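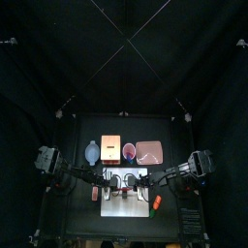
Black fabric panels enclosing a black worktable.

Droltico Blackout Fabric
Supplied by Sisadby Textiles, Contract Division

Droltico is a woven black polyester fabric for theaters, classrooms, galleries and darkrooms. It is intended for places where stray light must be kept out and where a shiny surface would be a distraction. The face is matte and the reverse carries a soft coating that blocks light. Either side may be hung toward the audience, although the face is preferred under stage lighting.

The fabric is sold by the yard and as finished panels. Panels are cut to the customer's measurements, hemmed on all sides and fitted with grommets, ties or hook-and-loop tape along the top edge. A chain pocket can be added at the bottom hem on request. Customers joining several panels should allow an overlap of four inches at each seam — light gaps at the seams are the most common complaint we receive, and a wider hem does not correct them.

Ordering

Fabric by the yard has a minimum order of 10 yards. Orders of 30 yards or more are shipped on a cardboard core; smaller orders are folded and will show creases on arrival. Creases generally fall out after hanging. Stubborn ones may be steamed from the face side on a low setting. Do not iron the coated side.

Our warehouse holds over 1,000 yards in black. Charcoal and navy are woven to order, and the next production run is planned for October. Customers who need a close match to panels already in service should send a swatch with the order, as shades differ slightly from one dye lot to another.

Care

Brush or vacuum regularly. Droltico should not be machine washed. Flame-retardant treatment is available as an option and must be selected when the order is placed; a certificate is sent with each treated roll.

Related items

Fladik curtain track, straight and curved sections
Bravo spring clamps, sold in bags
Hook-and-loop tape, black, sewn or adhesive

Swatches and written quotes are available from Ilham Tazi, Contract Sales. Questions about sewing, hems and custom sizes should be directed to Ilham Metwally in the workroom. Finished panels made to measure cannot be returned unless faulty.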